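Table-setting tips I brought home from the robot open day

I went along to the Rumodden open day expecting gadgets and came home with notes about placemats (my family was not one bit surprised!). The demonstration was all about laying and clearing a table with hand-held grippers, and it made me think hard about my own.

1. Put the placemat down first and leave bare wood in front of it, so you have somewhere to work.

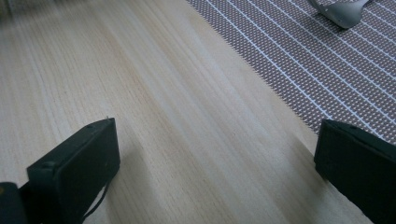 2. Keep the dish rack close

At the demonstration the wire rack stood right on the table, in front of the plate, with the fork to the right on a striped mat. I've tried it at home with my old Plendier rack, and oh, the steps it saves 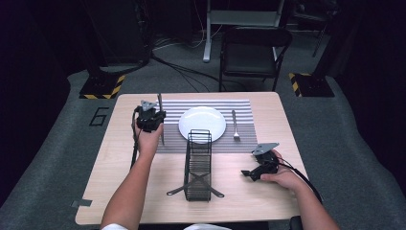 when there are 9 of us for supper and everybody wants to help at once. Do slip a folded towel under the feet if your table scratches easily.

3. Pick up knives by the handle, one at a time, and slow down. I was always a grabber, and I've chipped three good plates that way.
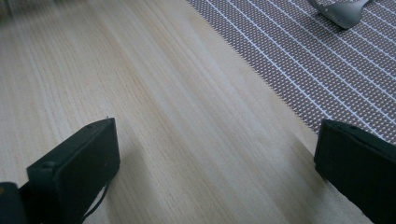

Mostafa Slaoui: We went too, and my kids have been setting the table in slow motion ever since. A cork mat under the rack works better than a towel, by the way, as it doesn't bunch up.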